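**Nisaler Counter Pack**
Note-passer deterrent for small branches, post office counters and anyone else who keeps cash behind a flat surface

Most people who rob a counter don't bring much equipment. A hat, a note, a bag from the supermarket. It seems only fair that your side of the glass should be slightly better prepared, and for years it has been a bell push that rings in a back office where the kettle is louder.

The Counter Pack is a silent alarm, a marked-note bundle and an exit chime sold as one kit. It covers up to 5 positions. It does not leap out at anybody, it has no siren, and it will not wrestle a man to the floor. Staff are asked not to do that either.

**What you get**

- Foot rail, one per position. Presses flat, makes no click. Works in heels, boots and the slippers one branch insists are shoes.
- Note clip. Take out the last note and the alarm goes off by itself. Please tell the person who cashes up.
- Millari hub, wall-mounted, with battery backup for 26 hours.
- Height strip for the door frame, in a colour you will dislike.
- Exit chime, which logs the time the door opened so that your statement doesn't have to say "just before lunch".
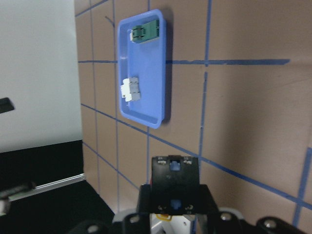 *Small parts, blue tray.*

**Fitting**

Allow a morning. The hub wants a solid wall, a socket and a signal, and old banks tend to offer two of the three. Our fitter Silvan Hollenstein will do a site visit first and will be polite about your wiring until he is back in the van.

Each rail pairs with the hub in the order you step on it. If you step on them in the wrong order, position 3 will report as position 1 for ever, and you will find this out at a bad time. Label them as you go. There are stickers.

The monitoring contract is separate and runs through Emorach. They ring a number you choose, give a codeword and pass the call to the police if they don't like the answer. Choose a codeword your staff can say with a straight face. "Marmalade" has been taken by more branches than we'd like.

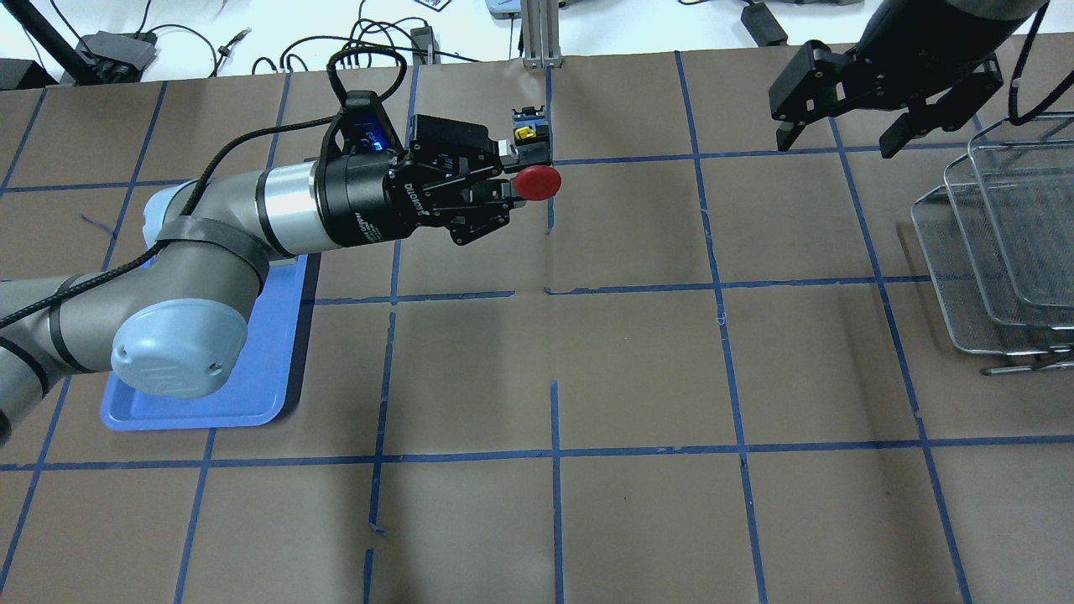

Corentin Hervieu writes that the foot rail is very good, but the cleaner's mop sets it off, and could we do something about it before the local constable stops coming altogether. We can. There is a night setting, under Hours in the menu, which ignores the rails and leaves the door chime on. It comes switched off and should probably come switched on. The next hub update, due in January, changes that.

**Questions we get**

*Will it work with our old Guzmán panel?* Yes, if the panel has a spare dry contact. If it has a key and a red lamp, ring us and we'll talk it through gently.

*Does the chime annoy customers?* A little. There are three volumes and the lowest is bearable.

*Can we test it?* Monthly, please, and tell Emorach beforehand. A test nobody has been warned about is a false alarm.

**Ordering**

Part number NCP-134. Spare note clips are sold singly. Larger networks should ask for Anikó Bodnár, who handles anything above 1,000 positions and has a different price list.

Returns within the month, in the box, with the stickers unused if you can manage it.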